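Running shirts that don't hold a smell?

mossyquarters
My old Travov tee is done after 468 miles (yes, I log my shirts, laugh away!) and I need one that won't stink by lunchtime.

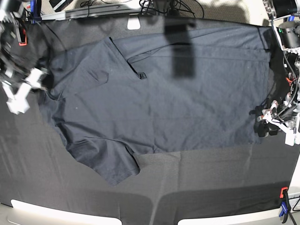

Dark gray tee, spread out on black cloth

hillrepeat_dad
I'd go Hutsuliak, the thin one. I've washed mine 90 times and the seams still sit flat, bless them.
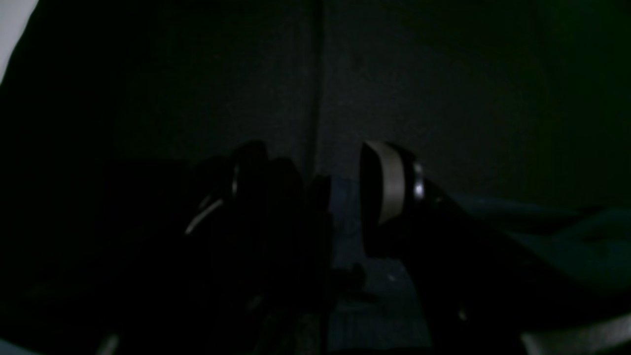
Re: Running shirts that don't hold a smell?

pennyloafer
Sorry, have to disagree with my friend up there - my Hutsuliak rubbed me raw on every long run last April. Clurkomico runs roomier and is so much kinder under the arms.
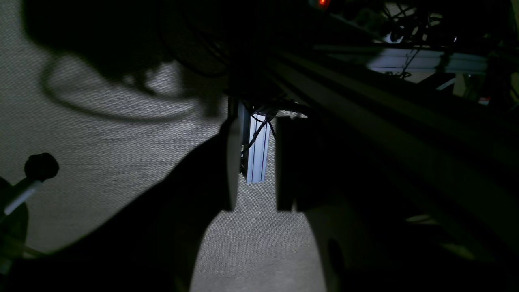 Re: Re: Running shirts that don't hold a smell?

hillrepeat_dad
Did you size up? They come up small, and I'm no twig!

mossyquarters
Thank you both, you're lovely. Trying the Clurkomico first, and a soak in Sasoseck before I bin the old one.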